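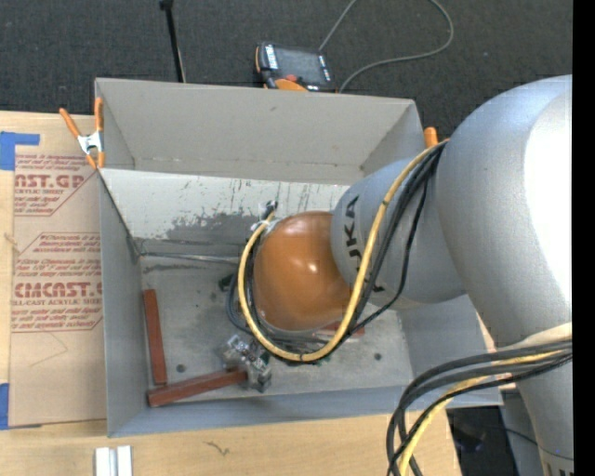 Right, I promised a few of you a thread about bins, and I've finally sat down with a cup of tea to write it, so settle in. It's about deep bins, shallow bins, the table they stand on, and why I've changed my mind about nearly all of it since December.

For anyone new: I look after the stock side of the workroom at Trardale, so parts come in, get put into bins, get taken out again by whoever needs them, and I'm the one who frets about the bit in the middle. I love it. My family think I'm very odd.

The big open grey bins first. I inherited them and I grumbled about them for ages (too tall, too plain, like putting your things at the bottom of a bath), and I'd have swapped the lot for nice little trays with labels on if anyone had let me near the budget.

Well, I was wrong about the plain part! Smooth grey sides turn out to be lovely to live with. Nothing catches, a cloth goes round in one go, and anything with a bit of colour to it shows up against the grey straight away. The reddish-brown bars are the best for this. You can spot one from the doorway if the bin is tipped your way.

Whereas the old cardboard boxes we had were brown, and the bars were brown, and you can imagine. Sadia Jatoi once spent most of a morning convinced we'd run out. We had not run out. They were in the box she'd been leaning on, poor love.

The tall part I still have mixed feelings about. Tall sides are marvellous when a bin is full, as you can carry it across the room without shedding bits behind you. When it's nearly empty and there are two or three bars left down on the floor of it, lying every which way and one of them tucked up against the side, it's a different job altogether.

A bar flat against a side panel is a nuisance to pick up. There's no room for your fingers on one side and you end up sort of scrabbling at it. My way is to slide it out towards the middle first and then lift. Take hold in the middle of the bar as well. If you grab an end, the other end swings round and knocks its neighbours.

Sohail Abbasi does it the other way, he lifts one end and walks his fingers along underneath, and he's quicker than me, so please don't take mine as gospel. He has very long fingers. I have my mother's hands and they're made for kneading.

Now, a thing I do feel strongly about. Please don't tip the bin up to get the last ones out! I know it's tempting. They all come down in a rush into the corner, they bash each other's edges, and then they're jammed in a corner, which is the hardest place of all to get anything out of.

The table, then. It's light plywood and I'm terribly fond of it. Nighat Awan wanted a steel one, and she had perfectly good reasons, but a bin set down on steel makes a noise that goes right through my teeth, and ply just gives you a soft sort of thump.

It marks, of course. Ply does. I used to be precious about it and go round with fine paper taking out every little ring and scrape, and then I noticed I was spending more time on the table than on the stock. So now it gets a wipe at the end of the day and a light sand when it starts to feel furry under your palm, and that's plenty.

What I do recommend is a couple of pencil marks on the surface for where the corners of the bin go. Pencil, so you can rub it out when you change your mind (you will change your mind). Before we did that the bin wandered. Everybody nudged it a little towards themselves, quite innocently, and by the afternoon it would be halfway to the kettle.

One bin on the table at a time, too. I resisted that one for years! I liked them lined up so I could see everything. But you put a bar back in the wrong bin, and then someone else finds it and thinks that must be where they live now, and adds another, and before you know it you've got a colony.

Somebody asked me about cleaning. Warm water, a drop of washing-up liquid, soft cloth, dry it properly. Don't use anything scratchy on the panels, as the dust settles into the scratches and you'll never get it out again. Small smudges I leave alone. I've a bin with a smudge on the back that I've gone at more than once, and we've agreed to put up with each other.

Oh, and do the floor of the bin before the sides. I know everyone says top to bottom, and for a window I'd agree, but if there's grit lying in the bottom and you start at the top, the wet runs down and turns it all to paste. Dry brush on the floor first, then the sides, then back to the floor with the cloth.

Labels! I'd nearly forgotten labels. Mine are on a bit of card that stands next to the bin and moves when the bin moves. I used to stick them on, and when the contents changed I'd peel the old one off and be left with that grey fluffy glue that never entirely goes. Babar Bajwa is still using up the sticky ones on his lunch tubs.

On the card I write what it is, what it's for, and the date it was last sorted. The one I wrote this morning says Thursday, March 26, 2026 and has a tea ring on it already. I don't write how many are in there. I tried, and it was wrong within the hour, and a wrong number is worse than a blank as people believe it.

Tahira Cheema asked a very sensible question, which was when to top a bin up. My old habit was to wait until it was properly empty, it felt tidy. These days I top up when I can see more of the floor than the bars. You can still lay the new ones in gently by hand at that point, and you aren't dropping them from a height onto bare bottom.

And take the old ones out first, if you can bear to, so they go back in on top. Otherwise the same few sit down there for ever. I found one in December with my own handwriting on it in a pen I'd thrown away long before.

If you're buying for a small workroom and have the choice, I'd get a mixture. Deep ones for carrying and for keeping, and something much shallower to work out of. You fill the shallow one from the deep one at the start of the day and your back will thank you, especially if your table is on the high side like ours.

I haven't any shallow ones yet, I should say. I've been using a baking tray from home with a tea towel in it. It works very nicely and I'd like it back for the weekend, so whoever has borrowed it, please could it turn up by the sink.

I'll do the shelves another day, as I've a lot to say about shelves and my tea's gone cold. If you've a different way of getting at the bar that's hard up against the side, do tell me in the replies, I'd love to try it.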